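Cold wash really enough?

grukus22
Verov says their powder cleans the same in cold. I don't buy it. Ran 14 loads since July and the collars still look gray to me.

Bernadette Ó Gríofa
Disagree. Mine come out fine in cold. How much are you stuffing in there?

grukus22
Half full. And "fine" by whose standard, the box's?

kavanagh744
Both of you are guessing. Wash one shirt warm, one cold, then compare. 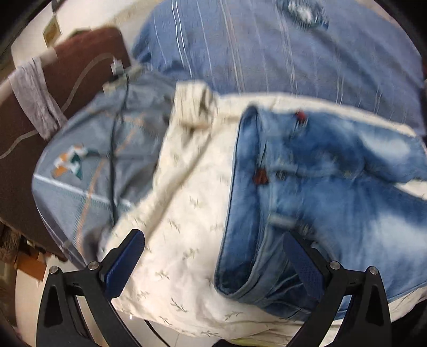
jeans, the leaf print and the big striped one, all going in cold

grukus22
Jeans prove nothing. Try a white collar.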